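Skundow Bench Kit, six months in: the rail is great, bring your own patience

Posted under: Workcells and fixtures
Bought with our own money

I bought the Skundow kit to hold two arms still. I mention it because the brochure has larger ambitions, including a paragraph about "unlocking collaboration," and I would like to review the thing I paid for: one aluminum rail, two black mounting plates, a frame, a box of wall panels, a bag of cable clips and a booklet. The arms we already had. The whole order came to a little over $3000, and the booklet is printed in gray on slightly lighter gray.

Putting it together

The booklet allows two hours. I took an afternoon and a piece of the evening, and I own a torque driver. The frame goes up quickly. The corner posts drop into their feet, you square them, you tighten them, you discover they were square before you tightened them, and you loosen them again. The fix is to leave every foot half a turn slack until all the panels are in, and then go around twice. This is on page 19, after the page on disposal.

Then the rail. It is a lovely piece of metal. The plates slide along it without chattering, they lock with four bolts each, and they stay locked. I marked both positions with a paint pen in the first week and the marks still line up. If you have ever chased a calibration problem for a whole morning and found a base that had crept by the width of a fingernail, you'll know what that is worth to me.

Two complaints about the plates. The inner bolts can only be reached with a long ball-end key, which is not in the kit. And you want to do them up before the arm goes on, since afterward you will be working by feel with your cheek against a shoulder joint.

The handover check

My test for any rail is the same one I use after maintenance. I bring both grippers into the middle of the table and work around one small object, slowly, at a height where a mistake costs a fingertip pad and not a wrist. If the bases have moved, or one has been put back a hair rotated, it shows up right there.
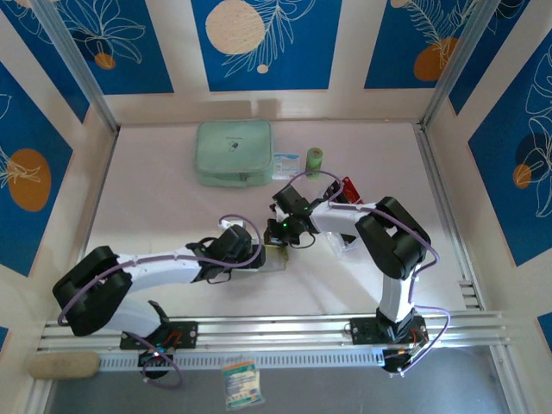

Both arms over the middle of the table, small translucent piece in the left gripper.

We run this whenever a plate has been off the rail. With our old setup, two clamps and a kitchen worktop, I'd budget half an hour of nudging the offsets afterward. On the Skundow I re-teach one point per arm and go get coffee. The table gets small clutter on it for these checks: a zippered pouch, a little bottle, whatever cards and packets have drifted over. An empty table flatters everybody.

The cables

We have purple cables, which came from Nirau and are excellent, and the kit's own clips, which are not. The clips grip well for the first few weeks. Then they grip the cable and let go of the arm, and you get a clip traveling up and down the forearm like a bead. I now use hook-and-loop straps and leave a generous arc at the wrist. It looks sloppy. Every tidy run I have made on an arm has ended up too short at exactly one pose, and the arm always finds that pose when I'm on the phone.

Check the slack with the elbow folded as far as it goes and the wrist turned to both ends of its travel. Do it by hand with the power off. Then do it again after you've strapped everything down, and look at the connector at the base, where the pull ends up.

The walls

I expected to hate the walls. You can order plain gray or one of several prints, and ours are blue with white leaves and flowers and big orange and cream circles, like the waiting room of a very cheerful dentist. They have grown on me. They also hide scuffs better than the plain white board we had before. The panels slot into the frame and come out again without tools, provided you remember which one goes in first. I number mine on the back in pencil.

Looking after it

Very little, and I say that as someone who enjoys complaining. Wipe the rail dry. Run a soft brush along the grooves. Put a wrench on the plate bolts once a month and feel mildly foolish when they don't move. I look over the connectors near the bases at the same time, and I give the grippers a hard look, as the pads wear out long before anything Skundow sold me.
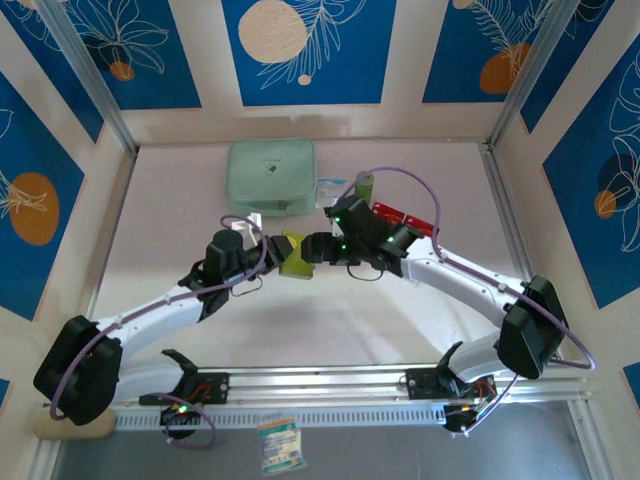

Karabulut wrote in after the first version of this review to say I was being too kind about the plates: "Ours held fine until we swapped in heavier grippers, and then the left one needed retightening every week. Thread locker cured it. Page 19 doesn't mention that either."

Fair enough. We haven't changed grippers, so I can't speak to it, but I've bought a bottle of thread locker and put it in the drawer where the long ball-end key lives.

Against the Plistari

The obvious alternative is the Plistari frame, which I used at a previous job. It is cheaper, it arrives mostly assembled, and its manual was written by a person who had seen one. The rail is softer, though, and the plates left dents that they then tried to settle back into. For a single arm I'd buy the Plistari and spend the difference on spare pads. For two arms that have to meet in the middle, the Skundow.

Good: rail, plates, panels that come out in seconds.
Bad: clips, booklet, missing key.
Would I buy it again: yes, and I'd throw the clips away on the first day.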